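Home Topics Machines Rules and Safety Try It Ask Us

Robots and the rules they work by

You have rules at school. Walk in the corridor. Wash your hands before lunch. Put the scissors back with the points down. Robots have rules too, and the people who build them and work near them have even more.

A robot does not understand a rule in the way you do. It can't feel sorry for breaking one. So most robot rules are really for people: the ones who design it, the ones who write its program and the ones who stand next to it. Some of those rules then get turned into instructions that the robot follows.

What is a standard?

A standard is a set of rules that lots of people have agreed to use. The plug on your kettle fits the socket in your kitchen wall because the people who made them both followed the same standard.

Robots have standards as well. They say things like how a robot should stop in an emergency, and what has to be checked before a person is allowed to work close to one. Engineers, factory workers and safety experts write them together. It can take years to agree on one.

Good practice is a bit different. It means the sensible way of doing a job, learned from doing it many times. Sweeping the floor before you start is good practice.

Rules for holding things

Picking things up sounds easy. You have been doing it since you were a baby. For a robot it is one of the hardest jobs.

Many robots have a gripper where you have a hand. Some grippers have two fingers that close together. If they close too hard, they squash whatever is between them. If they close too gently, it slips out. A robot that packs tins of beans can squeeze quite hard. A robot that handles bread can't.

Saadet Akyol works at Hasteo, where robots learn to move food and small packets from one place to another. Her team has a written rule for each kind of object. The rule for soft food says to start with the lowest squeeze that will hold it, lift slowly, and keep it away from the other things on the table while it is moving.

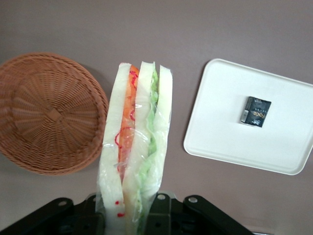
The team also has a rule about space. Things on the table must have gaps between them, so that the fingers can get in without knocking anything over. When the robot lets go, it must lower the object first. Dropping it from a height is not allowed, even if the drop is small.

Then there are rules about being clean. If a robot handles food that people are going to eat, the parts that touch it must be easy to wash. Food in a wrapper is simpler to deal with, but the wrapper must not be torn. Shiny wrappers bring another problem. Light bounces off them, and that can confuse a robot's camera. Saadet's rule is to test with the lights on, with the lights dimmed and next to a sunny window.

Rules for stopping

Every robot arm at Hasteo has a big red stop button. Anyone in the room may press it, at any time. You do not have to ask first, and you will not get into trouble for pressing it.

After a stop, the robot must stay still. It may not start again on its own when the button is released. A person has to look at the table, check that hands are out of the way, and then start it.

There is a speed rule too. When people are near, the arm moves slowly. A slow arm is easier to step away from, and if it does bump you it bumps you less hard.

Rules for keeping records

Walter Montoya looks after the logbook. It is a plain list of what the robot tried and what happened. In July the robot made 3,656 lifts. In 18 of them it dropped the thing it was holding. Each drop got its own line in the book, with the name of the object and how hard the gripper was squeezing.

Writing down mistakes is one of the most important rules on the list. If you only write down the good tries, you can't find out what needs fixing.

Rules you can try at home

You need a friend, a table, a wrapped snack and a tray. One of you is the robot. The robot may use only one finger and one thumb, and may only do what it is told.

1. Write six rules for moving the snack on to the tray.
2. Read them out one at a time. The robot does exactly what each one says.
3. If something goes wrong, say "stop" and change the rule.
4. Swap places and try again.

You will probably find that "pick it up" is not a good enough rule. Which side should the robot hold? How high should it lift?

Words to know

Gripper: the part of a robot that holds things.
Standard: rules that many people have agreed to follow.
Emergency stop: a button that makes a machine stop straight away.
Logbook: a written record of what happened.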